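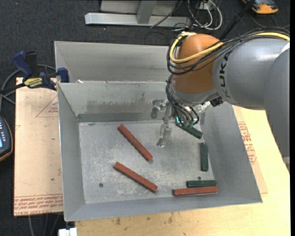 The club's arm over the sorting bin, with a green block in the gripper.

Heltwood Robotics Club: spring progress report to the Lammers Fund

Dear friends at the Lammers Fund,

We have been looking forward to writing this one, as the students have had a very full few months and we would like you to hear about it while it is all still fresh (or fairly fresh - the write-ups took longer than any of us planned!). Your grant of $2,746 has now been spent except for a small amount we are holding back for gripper parts, and the receipts are in the envelope with this letter.

The club has 31 members this term, split into three teams. In February they settled on a project, which they named Zarnunik after a long and cheerful argument, and the goal is simple to say and hard to do: have the arm pick colored blocks out of a metal bin, whichever way they happen to be lying, and sort the red from the green. The red blocks are the long narrow ones, and the students first thought those would be the easy ones. They have since changed their minds, mostly on account of how a long block tips when it is gripped too near one end.

In our last full practice the arm was given 43 picks and finished more than half of them without help. We had hoped for better by now, and we would like to be open about that. Most of the misses came with blocks lying close beside each other or up against the side of the bin, where the gripper has very little room to get its fingers down. The Losex team is working on having it nudge a block clear first, and their early tries look promising to us.

We should also mention that clamping the bin to stop it sliding took up two whole meetings, and the students learned a good deal about measuring twice along the way.

Between now and the end of term we plan to finish the nudging routine, repeat the full practice, and hold an open evening for families. We would be so pleased if someone from the Fund could come along and see a run. The doors open at 6:30 p.m. and there will be cookies.

With warm thanks from all of us,
The Heltwood Robotics Club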